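Section 6 - Sorting soft items and packets (evening set-up)

Before you start: clear a flat spot by the window, lights on if it's dark out. Keep the Favau sheet handy.

1. Lay the white fabric out first, it goes under everything.
2. Grey patterned piece on top, far side.
3. Orange fabric next. Bunched is fine for now, fold later. 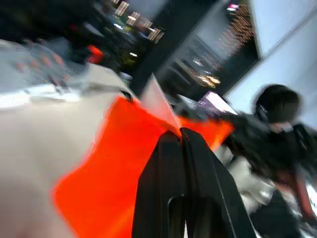

Vestilley, September

4. Check folds for thin wrap or paper. Pull it out before anything gets packed.
5. Small stuff to one side so it dosen't get rolled up.

Note: glossy packets slide. Pick up by a corner - not the middle.

6. Packets go in last, printed side up so you can read the name.

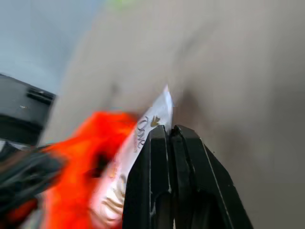
Fig. 33. White Dove packet, orange item beside it.

Caution: no heavy items on top of packets. Dont overfill the Solberg tray.

Missing a label? Use part 430 from the Pradari kit.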